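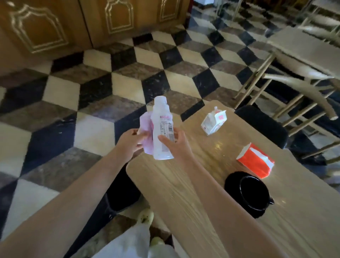
The Tekell Property Intake Kit is sold to small and mid-sized police departments that still log seized and surrendered items by hand. It consists of a handheld scanner, a label printer, a charging dock and a license for the record software that connects them. Departments in states that have recently changed their cannabis laws will have a particular interest in products of this kind, as the mix of items reaching the property room has shifted away from bulk plant material and toward packaged goods. A white plastic bottle with rows of small dark print and a black-and-white barcode along one edge takes longer to log by hand than a sealed bag of plants, and the manufacturer's barcode, where there is one, can shorten the task considerably. The Utwood Police Department tested the kit in its own property room for six weeks, beginning in March.

## Purpose of the review

The department's existing process relied on a paper intake form, later typed into a spreadsheet by the records unit. An internal audit had found that descriptions varied widely between officers. The same type of item could be entered as "container," "bottle, plastic" or "misc. pharmacy," which made searches unreliable and slowed responses to court requests. The review was intended to establish whether the Tekell kit would correct this at a cost the department could justify.

The trial was supervised by Iraklis Katsaros, property and evidence manager. All intake went through the kit for the full period, and the paper form was kept in parallel. A total of 403 items were logged.

## Setup

Installation was completed in one afternoon. The printer and dock require a wired network connection, a point the sales material does not mention, and the department had to run a cable to the intake counter before work could begin. The software was installed on the existing desktop computer without difficulty.

User accounts are created individually and cannot be imported from a list. For a department of our size this was an inconvenience. A larger agency should ask Tekell whether it can perform this step before delivery.

## Scanning

The scanner is light and reads quickly under the fluorescent lighting of the property room. Flat packaging scanned on the first attempt in nearly every case. Curved surfaces were less consistent. When a code sits close to the side of a round container, the user must turn the item until the whole code faces the scanner, and gloved officers found this awkward at first. Most had adjusted by the end of the second week.

A successful scan fills in the product name and package size if the code appears in Tekell's reference list. Coverage of over-the-counter and household goods is good. Coverage of licensed cannabis products is poor, and items from smaller producers were almost never recognized. In those cases the officer selects a category from a menu and types a short description. The menu is well organized, and it alone resolved most of the inconsistency noted in the audit.

Officers should be reminded that a scan records what the label says. It does not establish what is inside the container, and the software marks every scanned item as "contents unverified" until a lab result is attached. We consider this the best feature of the product.

## Labels and printing

Labels are supplied on rolls of 1,000. The adhesive held well on paper, cardboard and smooth plastic. It held less well on textured evidence bags, where corners lifted after several days on the shelf. Tekell offers a stronger label at additional cost -- we did not test it.

The printer is quiet and did not jam during the trial. Changing the roll requires opening two panels in a particular order, and the printed instructions show an earlier model. A corrected sheet was sent on request.

## Chain of custody records

Each transfer is recorded with the user's name, the time and a stated reason. Entries cannot be deleted. A mistaken entry may be corrected, in which case both versions remain visible to supervisors. The county prosecutor's office examined sample printouts and raised no objection to the format, though it asked that the case number appear on every page. At present it appears only on the first, and Tekell has stated that a change is planned.

Items scheduled for return or destruction are gathered in a separate list. This list proved useful for older marijuana cases that were closed after the change in state law, where property had remained on the shelves without a current owner or a disposal order. The software does not decide what may be destroyed. It does make overdue items much harder to miss.

## Cost and comparison

The annual license is $900, and the hardware is purchased separately. Two competing products were considered before the trial. The Sandhu system offers a better catalog of licensed cannabis goods but requires a multi-year agreement. Kanosard's product costs less and has no label printer, which ruled it out for our purposes. Neither was tested on site, and these remarks rest on vendor demonstrations only.

## Findings

The department considers the Tekell kit suitable for agencies with a single property room and a modest intake. Records made during the trial were more consistent than those made on paper, and court requests were answered with less searching. The weak catalog of cannabis products and the poor performance of the standard label on textured bags are real shortcomings -- the second should be raised with the vendor before any order is placed.

Mr. Katsaros has recommended purchase for one year, with renewal subject to the case number correction. The paper form will remain in use as a backup until that change has been delivered. Agencies wishing to see the kit in operation may arrange a visit through the property office on any Thursday.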